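Small operators want longer licences before they build

Janaína Toledo spends most of her working week on coexistence studies, the calculations that decide how close two radio networks can sit before one degrades the other. As head of radio planning at Wavham, she has filed five of them with regulators since January.

"The path loss models are the easy part," she said. "What takes the time is agreeing on the receiver. If you assume a poor filter, you need a wide guard band. If you assume a good one, someone has to pay for it."

Wavham runs private networks for ports and quarries under local licences, each covering a single site. Its largest deployment, at Portela, has over 627 registered devices on one shared mid-band channel.

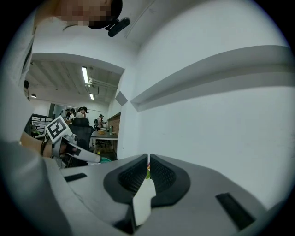
Toledo said the licence term matters more to her customers than the fee. A two-year term is shorter than the payback period on most base stations, and renewal is not automatic. "A quarry manager looks at that and buys cable," she said.

Benjamín Olivares, a spectrum engineer at the consultancy Zasa, agreed that the term is too short but disagreed on the remedy. He would keep it and add a right of first renewal, subject to proof of use.

"Long terms on small sites leave you with dead licences in the database," Olivares said. "The planning tool still protects them. You lose the channel for four kilometres and there is no transmitter there."

Toledo accepts the point about unused licences. She would settle it with measurement, using fixed monitoring receivers near each site, and said the data should be open to neighbouring licensees.

Both expect the power limits to be reviewed before the term is. Wavham's next filing will ask for a higher limit indoors, with the outdoor figure unchanged.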